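**Kitchen automation at Vokport** refers to the introduction of two-armed robots in the staff canteen kitchens of Vokport, a catering company based in Laldale. The program covers dish handling, portion weighing and reheating. It began in the Laldale kitchen and was later extended to the Catacutan site. The kitchens together serve 1394 meals a day.

## Background

Before the change, each kitchen ran a dish and portioning station staffed by 2 workers per shift. The job involved clearing plates, loading racks, weighing out side dishes and running the microwave ovens. Turnover at the station was high, and workers often moved on to other jobs within the company as soon as a place opened. Ute Fuchs, then kitchen manager in Laldale, proposed automating the station in a planning paper that also asked for a guarantee that no one would be let go. The guarantee was written into the site agreement for the first four years.

## Operation

The robots are controlled by a software package called Urer. Each task is first built and tested in simulation, using a model of the counter with its sink, dish rack, scale and microwave. A new task is released to a kitchen only after the shift lead has watched it run in the simulator and signed for it. Changes to the counter layout — a new scale, a rack moved to the other side of the sink — must be entered in the model before the next shift.

The arms work at a slower pace than an experienced worker. They are mainly used outside the lunch peak, from mid-afternoon on, when the kitchen is less crowded.

## Effects on staff

The station now has one attendant per shift, who clears faults, checks weights and handles items the robot is not approved to pick up. Glassware was on that list at first and was taken off it in Laldale the following May. The other position was moved to food preparation.

Workers reported less lifting and less time with their hands in hot water. They also reported new complaints. Attendants spend long periods watching a screen, and several asked for the role to be rotated, which was done in both kitchens. Pay was a point of dispute. The attendant role was first graded the same as the old dish job, although it required a training course, and it was moved up one grade after talks with the staff council.

Fuchs later wrote in the company newsletter that the training had been planned too late and that the first attendants "learned the system from its error messages." The course has since been lengthened and includes practice in the simulator, where trainees stop and restart an arm during plate handling and weighing tasks.

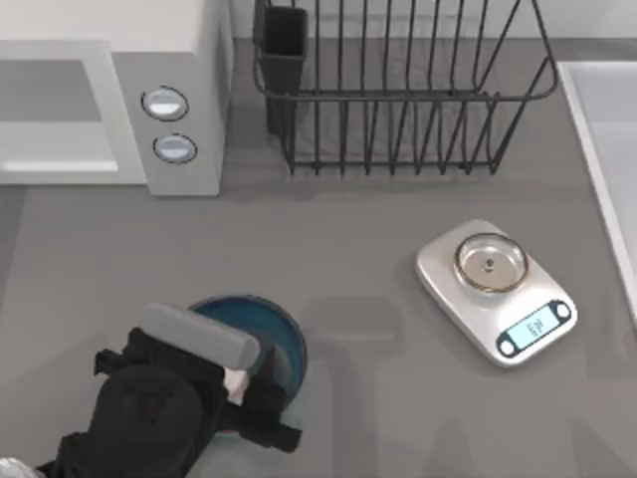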